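2.1 Planning the purchase

Complete this section before requesting a quote. Record all entries on planning sheet 7.

1. List the items each station must handle. For dishware, enter plate diameter, rim thickness and glaze type.

2. Select the fingertips. Narrow tips suit plates that are picked up by the rim and stored in a wire rack. Order one spare pair per gripper.
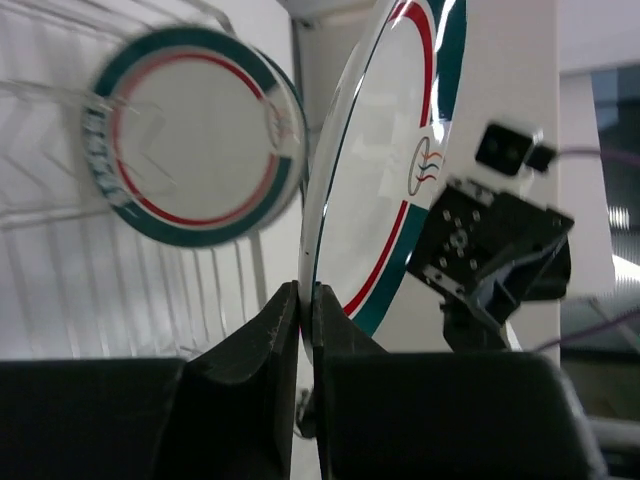 3. Budget for each arm separately. A two-arm station needs two grippers, two wrist cameras and two cable sets - the Lirley base price covers one of each.

NOTE: Camera cables are quoted by length. Measure with the arm fully extended.

CAUTION: Do not order the mounting plate before the arm model is confirmed. Bolt patterns differ.

4. Allow 21 days for delivery of spare fingertips.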